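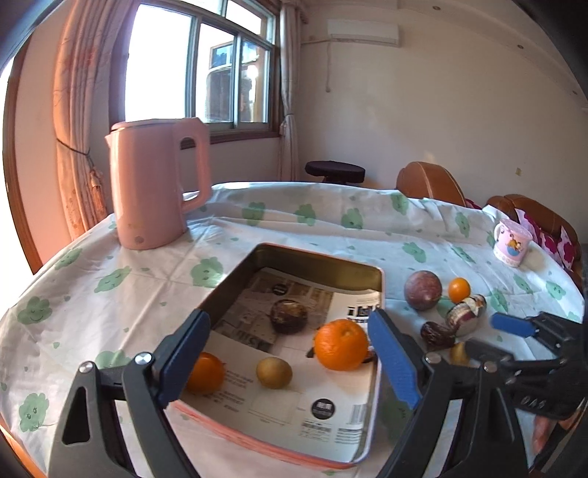 *A round table with a printed white tablecloth showing fold creases.*

A **tablecloth** is a piece of fabric or sheet material laid over a table, either to protect the surface or to decorate it. Most household tablecloths are woven from cotton, linen, polyester or a blend of these. Coated and non-woven types are used where spills are frequent or where the cover is meant to be thrown away after a meal.

## Sizing

The size of a tablecloth is set by the dimensions of the tabletop and the *drop*, the length of fabric that hangs below the edge. The drop is added twice, once for each side. For a round table, the diameter of the cloth equals the diameter of the top plus two drops. For a rectangular table, the same sum is worked out separately for length and width.

Casual drops end above the seat of the chair. Formal drops fall lower, and banquet cloths often reach the floor. A floor-length cloth hides the legs and any storage beneath the table but restricts the movement of seated guests.

A square cloth can be used on a round table. Its corners then hang lower than the middle of each side, and the drop is normally measured at the shortest point. A round cloth on a square table leaves the least coverage at the corners of the top and is seldom sold for that use.

## Materials

### Linen

Linen is made from flax fiber. It absorbs water well, withstands repeated laundering and becomes softer with use. It creases sharply, and pressing is easiest while the cloth is still damp. Linen damask, in which the pattern is formed by contrasting weave structures, is the traditional material for formal table settings.

### Cotton

Cotton is generally cheaper than linen and takes dye readily. Plain weave is the most common construction for printed cloths. Untreated cotton may shrink in the first wash, and makers either preshrink the fabric or cut it slightly oversize.

### Polyester

Polyester resists creasing and dries quickly. It absorbs little water, so spilled liquid tends to run across the surface. Oily stains can be difficult to remove once they have been set by heat. Spun polyester, which has a feel closer to cotton, is widely used by rental and catering firms.

### Coated fabrics

Oilcloth was originally cotton or linen treated with boiled linseed oil. Most products now sold under that name are cotton or polyester with a vinyl or acrylic coating. They are wiped clean and are usually stored on a roll, as sharp folds may crack the coating.

## Printing and pattern placement

Repeat patterns are applied by rotary screen, flat screen or digital printing. In rotary screen printing, the repeat is limited by the circumference of the screen. Digital printing has no such limit and is suited to short runs.

Motifs may be *directional*, with a clear top and bottom, or *tossed*, with elements turned at various angles. Tossed layouts are often chosen for round cloths, which have no fixed head or foot. An *engineered* print is designed for one finished size, with borders or a central figure placed to match the tabletop.

## Edges

The edge of a woven cloth must be finished to stop raveling. Common finishes include:

- **Double-fold hem:** the edge is turned twice and stitched. Straight sides are simple to sew, while curved sides need a narrower turn.
- **Mitered corner:** the hem is folded at an angle to reduce bulk on square and rectangular cloths.
- **Overlock:** thread is looped over the cut edge. It is fast and common on round cloths.
- **Bias binding:** a strip cut diagonally to the weave is wrapped around the edge.

## Creases and storage

Fold creases form when a cloth is packed or stored flat under pressure. They are more visible on plain, light-colored fabric than on dense prints. Steaming the cloth in place removes light creases, and heavier ones usually require ironing. Cloths kept for long periods may be rolled on a tube or refolded along different lines to limit wear to the fibers.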